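Coop ventilation, condensation on the underside of the roof
Poultry housing > Coops and runs

Tromadano
I have a 2.4 m by 1.8 m coop, 21 hens, mostly Sussex crosses. Single-skin steel roof, box profile, no felt. Since March I have had condensation on the underside every morning, enough to drip on the perches. Two combs show black tips. Existing openings are a pop hole, shut at dusk, and one vent in the gable, 150 mm square. Perches are at 600 mm. I was going to insulate the roof with foil-faced board. Would that be enough by itself?

Uster
No. The board raises the surface temperature and moves the dew point problem somewhere else. You have 21 birds breathing into a closed box with one small hole in it. Open up both long walls under the eaves, full length, and cover with 12 mm weldmesh. Leave them open all year. Birds tolerate dry cold perfectly well.

plisel
Agree about the eaves, disagree about "all year". That depends on the site. I am on a west-facing slope at 240 m and with both sides open I had rain on the litter whenever the wind got up. I now have a hinged flap on the windward side and set it by hand. Uster's layout is fine in a sheltered garden.

Uster
If rain is getting in, the overhang is too short. Mine is 200 mm and the litter stays dry.

plisel
Mine was 200 mm as well. Horizontal rain takes no notice of it.

Tromadano
Overhang here is 40 mm. Extending the sheets would mean replacing them.

Ramiro Pacheco
You can fix a drip board to the rafter ends without touching the sheets. I did this on the pullet house. More important is the height of the opening above the birds. At least 300 mm between the top of a standing bird's head and the bottom of the vent, otherwise the draught goes straight across the perch and you get exactly the comb damage you describe. With perches at 600 mm I would want the vents no lower than 1.3 m. What is the eaves height?

Tromadano
1.45 m at the low side.

Ramiro Pacheco
Then there is room. Do the low side and the high side, and leave the gable vent as it is.
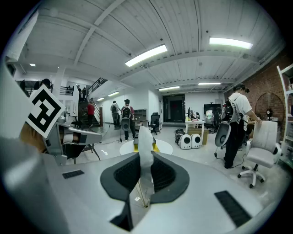
Vent area is the figure to settle before you cut anything, and most people overstate it by measuring the hole. Louvres and grilles lose a large part of the opening to the bars, and mesh loses less. Take the free area from the maker's sheet, or measure the slots and add them up. On that basis your gable vent may be worth half of what you think.

Benítez
For comparison, 11 large fowl in 1.5 by 1.2, with a 75 mm slot down each side, weldmesh only. No drips since I took the plastic louvres off. I have not insulated.

Uster
Which is what I said in the first reply.

plisel
Benítez, how exposed are you?

Benítez
Walled yard, hedge to the north.

plisel
So, sheltered.

Tromadano
I will cut the high side first and check the roof at 6 am for a week before doing the low side. The insulation board can wait. Does weldmesh go on the inside or the outside of the cladding?

Uster
Outside, with screws and washers. Staples pull out.

Ramiro Pacheco
Inside, if you want to be able to fit a flap later.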